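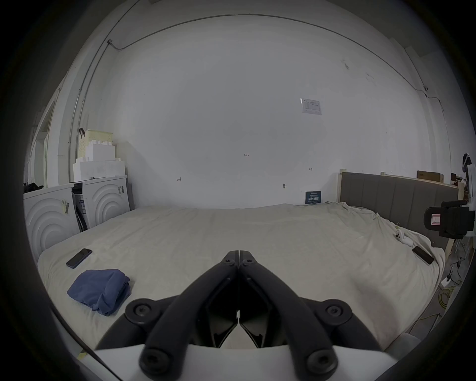

Step 1: Clear the bed before you strip it

Loose items go first. Phones are the usual problem: a black phone lying face down on a cream sheet is easy to see while the sheet is flat, and easy to lose once the sheet is gathered. Check both sides of the bed, and check the creases toward the head separately. Small white objects do not stand out against pale fabric, so run a flat hand over any bunched area.

Put everything you find on one surface away from the bed. Folded clothes and towels, such as a dark blue cloth left on the sheet, go on a chair or straight into the dark wash. Keep dark blue items out of the load with the cream bedding.

Cards and papers leaning at the wall end of the mattress should be moved as well. They slide down behind the headboard when the mattress is shifted, and getting them back usually means pulling the whole bed out.

Step 2: Strip the bed

Take the pillowcases off before the sheet. Release the corners at the foot, then the corners at the head, and fold the sheet in toward the middle. Lift it off as a bundle. Shake the bundle once over the bare mattress before it goes to the laundry. Anything missed in step 1 will drop onto the mattress at this point.

Check the label for the wash temperature. If there is no label, cream cotton can be washed warm with a mild detergent. Avoid products with optical brighteners, which turn cream toward white unevenly over several washes.

Step 3: Clean the headboard

Vertical channel tufting collects dust in the seams. The flat panels between them stay fairly clean. You will need:

Vacuum with crevice tool and soft brush
Two light-colored cloths, lint free
500 ml lukewarm water
6 ml clear dish soap

Work from the top down. Run the crevice tool along each seam on low suction, then go over the panels with the soft brush. Do not press the hard edge of the tool into the seam, as this can pull the stitching.

Mix the soap and water. Wring the first cloth until it no longer drips and test it on the lowest part of the last channel, on the side nearest the wall. Wait until the patch is dry before judging the color. Gray upholstery darkens when damp and the difference can look like a stain.

If the test patch is fine, wipe each channel from top to bottom in one pass, then go over it with the second cloth, dampened with plain water. Leave wood edges until last and wipe them with a dry cloth only.

The steps are the same for the Farum and Vidcombe headboards. The Andow has removable covers - follow the care sheet supplied with it and skip the wet cleaning here.

Step 4: Air the mattress

Leave the mattress bare while the headboard dries. With a window open this takes an afternoon. In November, or in any room without much air movement, allow until the next morning and set a fan to blow along the headboard, not straight at it.

Step 5: Fit the clean sheet

Measure the mattress depth at a corner, including any topper. The Ní Mhurchú fitted sheet comes in two pocket depths, 32 cm and 38 cm. A pocket that is too shallow pulls off at the head first. One that is too deep leaves slack, which gathers on whichever side is slept on.

Fit the two head corners first, then the foot corners on the diagonal. Smooth from the center outward with the forearm. If folds remain near the head, lift that corner, pull the side seam down until it runs along the lower edge of the mattress, and tuck again.

Return the pillows last, once the headboard is dry to the touch along the seams.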